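Search products... Enter keyword or SKU Go

Lammers Two-Bay Sorting Bin, grey

Every storage bin sold these days claims to change how you work. The Lammers is a big grey box, open at the top, with a sloping panel down its length that makes two bays. We stock it because customers kept asking, and we've had one on the bench at our Rundurley shop since October to see whether it deserved the fuss.

Mostly it does. The slope is the part we doubted. It looked like a way to lose space, and you do lose a bit, but small blocks and offcuts are easier to reach along a slanted side than down in a square corner. Long pieces still end up lying every which way in the bay. Anyone who says a divider will keep your stock tidy is selling something — and yes, so are we.

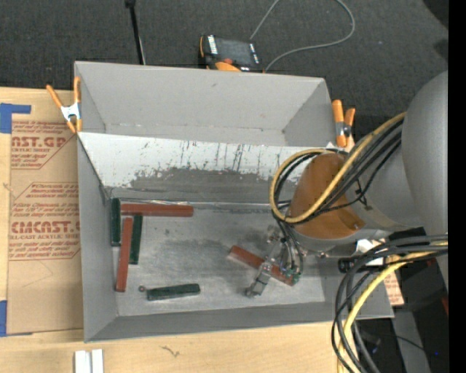

The maker calls the finish "scuff-proof". We don't. Ours marked within 20 days, and if you want a bin that stays a nice even colour you should keep it in the cupboard. The marks are a matter of looks and we haven't had a crack or a leak, but we've taken the word off our listing.

It has no lid. Lammers has promised one for ages and we'll believe it when a carton turns up. The Ovuvden lid is often suggested online as a fit. We tried it and it rocks.

Price: $156 each, or $269 for two. The Jekov single-bay bin is cheaper and will do fine if you only keep one kind of thing in it.

Delivery is 7 working days. Returns accepted if unused, in the original carton.

Price checked 2/29/20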